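Planche à découper en lamelles : huile, cire ou rien du tout ?

Forum Atelier et Bricolage > Bois > Finitions

brindacier
Bonsoir tout le monde ! Je me lance enfin dans l'entretien de mes planches et je tourne en rond depuis une semaine. J'en ai deux, une Tatwood achetée en mai (lamelles collées, bois blond) et une vieille toute grise récupérée chez ma tante. La Tatwood devient rêche dès qu'elle voit l'éponge, les fibres se relèvent et ça gratte sous la main. Au magasin on m'a vendu un flacon d'huile Avari, et le vendeur m'a juré qu'une couche suffisait. J'en ai mis une, le lendemain on aurait dit que je n'avais rien fait. Je recommence ? Je ponce avant ?

copeau_38
Salut ! Une couche, il est gentil le vendeur. Le bois neuf boit comme un trou. Tu mouilles ta planche, tu laisses sécher, les fibres se dressent, tu passes un grain fin à la main dans le sens des lamelles, et tu recommences une fois. Ensuite seulement l'huile. Quatre couches pour moi, une par soir, j'essuie le surplus au bout de 30 minutes avec un vieux tee-shirt. Et les chants aussi, surtout les bouts, c'est par là que l'eau entre.

marmitonne
Pas d'accord pour les quatre couches, j'ai toujours fait deux et mes planches vont très bien. Par contre de la cire d'abeille par-dessus, ça oui. Je fais fondre ma petite tambouille au bain-marie avec de l'huile minérale et ça sent bon dans toute la cuisine :)

copeau_38
Tes planches servent au pain, non ? Chez moi ça découpe du poulet et ça passe sous l'eau trois fois par jour. La cire sur une planche qui travaille, ça part en une semaine.

marmitonne
Ça sert à tout, merci bien. Oignons, poisson, betteraves. Surtout les betteraves, d'ailleurs si quelqu'un a une astuce pour le rose je prends.

vis_a_bois
Gros sel et citron pour les betteraves.

Pour revenir à la question de brindacier, je fais des planches depuis un moment et je suis passé par à peu près toutes les finitions, y compris l'huile de tournesol du placard (ne faites pas ça, elle a ranci, j'ai tout reponcé). Ce qui marche chez moi, c'est de l'huile minérale tiédie, sans rien dedans, et de la patience.

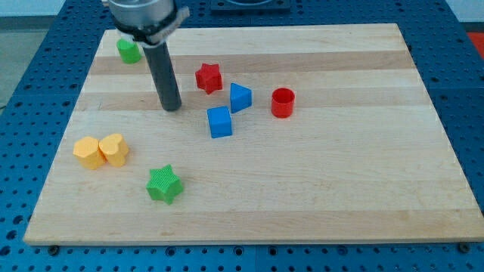
Les planches en lamelles ont un défaut que les massives n'ont pas de la même façon, ce sont les joints. Chaque bande réagit à sa manière à l'humidité et si le collage est moyen on finit par sentir une petite marche au doigt. Avec des bandes blondes qui alternent avec d'autres un peu plus foncées, comme sur celle-ci avec le cube et le cœur jaune dessus, je surveille surtout la couleur : l'huile réchauffe tout et le contraste peut changer, donc essai au dos obligatoire avant de tartiner la belle face. L'autre chose que j'aime bien, c'est le chant épais à l'avant. Avec une bonne épaisseur on peut poncer sans trembler, alors qu'une planche fine se voile au premier lavage un peu généreux.

brindacier
Ah mais c'est exactement le genre de rayures de la mienne ! Bon, je vais tester au dos alors. Et pour le séchage, à plat ou debout ?

vis_a_bois
Debout, toujours, que l'air passe des deux côtés. À plat sur un plan de travail, une face sèche et l'autre non, et bonjour la tuile.

lilou_du_four
Moi je la pose à plat sur la grille du four (éteint hein !) et ça revient au même, l'air passe dessous. Ma Brastolia y a droit depuis des années. D'ailleurs une table en métal perforé comme la bleue de la photo, ça m'irait très bien pour sécher, c'est plein de trous.

copeau_38
Bof, les trous ronds, si le bois est gorgé d'eau et qu'il reste posé dessus toute la nuit, tu récupères des jolies auréoles. Deux tasseaux en travers et on n'en parle plus.

lilou_du_four
T'as déjà eu des auréoles, toi ?

copeau_38
Oui, sur du hêtre. Une planche entière à pois. Ma femme trouve ça joli.

marmitonne
J'adore, je veux la même !

tilleul14
Question bête : quelqu'un a essayé le savon noir Zoubi pour nettoyer avant l'huile ? Ma belle-sœur ne jure que par ça et je me demande si ça laisse un film. J'ai une planche pour les petits, ils y jouent plus qu'ils n'y coupent, du coup je voudrais quelque chose de neutre.

vis_a_bois
Pas testé le Zoubi. Du savon noir en général oui, très dilué, et rinçage rapide. Si l'eau perle après séchage alors que tu n'as encore rien mis, c'est qu'il reste du gras, un coup de papier fin et ça repart. Pour les petits, huile minérale de qualité alimentaire, et évite les huiles de noix à cause des allergies.

brindacier
Bon, retour d'expérience ! Mouillée, poncée, remouillée, reponcée, et troisième couche d'Avari hier soir. C'est tout doux, j'arrête pas de passer la main dessus. Le contraste entre les bandes est moins net qu'avant (merci pour l'essai au dos, j'étais prévenue), mais ça me plaît. J'attaque la grise de ma tante ce week-end. Elle a une fente de 14 cm en plein milieu, colle ou poubelle ?

copeau_38
Fente traversante ?

brindacier
Oui, on voit le jour.

marmitonne
Poubelle !

vis_a_bois
Mais non. Tu l'ouvres carrément en deux à la scie, tu dresses les chants, colle adaptée au contact alimentaire et serre-joints. Elle sera un peu moins large, voilà tout. Mets-nous une photo avant d'attaquer.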